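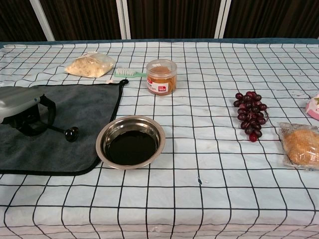

Food items and containers on a checked tablecloth, with a folded gray towel at left.

Candwood's community pantry passes 1,393 members and adds a second night

CANDWOOD, August 6, 2024 - The shared pantry on Granström Street has signed up its 1,393rd member, and the people who run it could hardly be happier. To mark the number, the pantry is adding a second evening session each week and opening a swap shelf for kitchen goods, so a spare saucepan or a set of mixing bowls can go home with somebody who will use it.

"I had to check the list twice," said Gudrun Rønning, who started the pantry in her own garage with 2 borrowed shelving units and a chest freezer. "We used to know every face that came through the door. Now I meet new people every single session, and I love it!"

The idea is simple. Members bring what they have too much of and take what they need. There is no charge and no form beyond a name and a phone number. Sealed dry goods and canned food make up most of the stock, but late summer is when the garden produce comes pouring in, and this year's zucchini have been spectacular (and large). Growers from the Nasuva allotments have been dropping off beans, beets and more cucumbers than anyone knew what to do with, until Ottar Lunde offered to teach a pickling class.

That class filled in a single evening. Lunde, a retired school cook, has agreed to run it again before the end of the month, with a follow-up on chutney in October when the apples are ready.

"People think pickling is hard. You need vinegar, salt, sugar and a clean jar," Lunde said. "My grandmother did it on a wood stove with children hanging off her apron."

The swap shelf came out of a suggestion box note from Seren Sayce, who moved to Candwood last year and arrived with two can openers and no frying pan. She will look after the shelf for its first few months. Anything clean and in working order is welcome, including lids, trays, storage tubs and dish towels. Knives should be handed over at the desk, wrapped. Electrical items can't be taken for now, though Sayce hopes to find someone qualified to test them.

Bruter Bakery has joined in as well. Owner Régis Lacroix sends over the day's unsold bread before each evening session, and his seeded rye has picked up a devoted following. Last session there were 89 loaves on the rack at opening time and a handful of rolls by closing.

"I bake it to be eaten," Lacroix said. "It makes me very glad to see it go out the door."

The new session will run from 5:30 to 7:30 p.m., the same hours as the existing one, and the morning hours stay as they are. Members are asked to bring their own bags and to check dates on packaged food before dropping it off. Home-canned goods can be traded at Lunde's classes but can't go on the pantry shelves.

Newcomers can join at any session. The side door on Granström Street is the step-free entrance, and there is bike parking in the yard. Names for the next pickling class are being taken at the desk, and Lunde asks everyone coming to bring two empty jars with lids that fit.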